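Cendbridge Household Water Survey
Progress report to the Pirkik Fund, 2014-10-02

Status

Sampling is complete in 84 of the planned wells. The remaining 15 are on the Kragh side of the river, where access depends on the landowners' harvest schedule. Field work there is expected to close in November.

Nitrate and hardness results have been entered for all wells sampled to date. Four samples were rejected for broken seals and will be drawn again. Duplicate analysis by the Camusier laboratory agrees with our own figures within the tolerance set in the grant agreement.

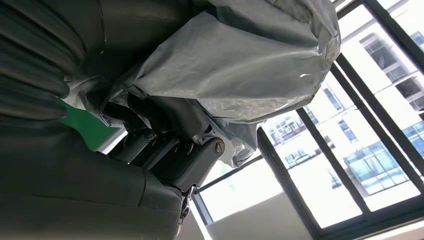
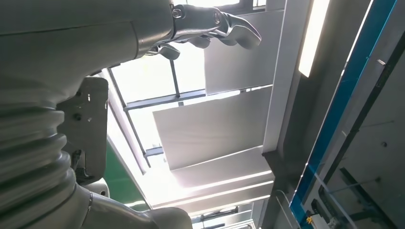 The household questionnaire went to some 1,000 addresses. Returns are lower in the older streets, and a second mailing has been prepared. Responses on well depth are often missing or given as a range; these are coded separately and left out of the depth table.

Budget

Spending is within the approved lines, except for courier costs, which are over. We request permission to move the unspent printing balance to cover the difference.

Next period

Finish Kragh sampling. Repeat rejected samples. Submit draft tables.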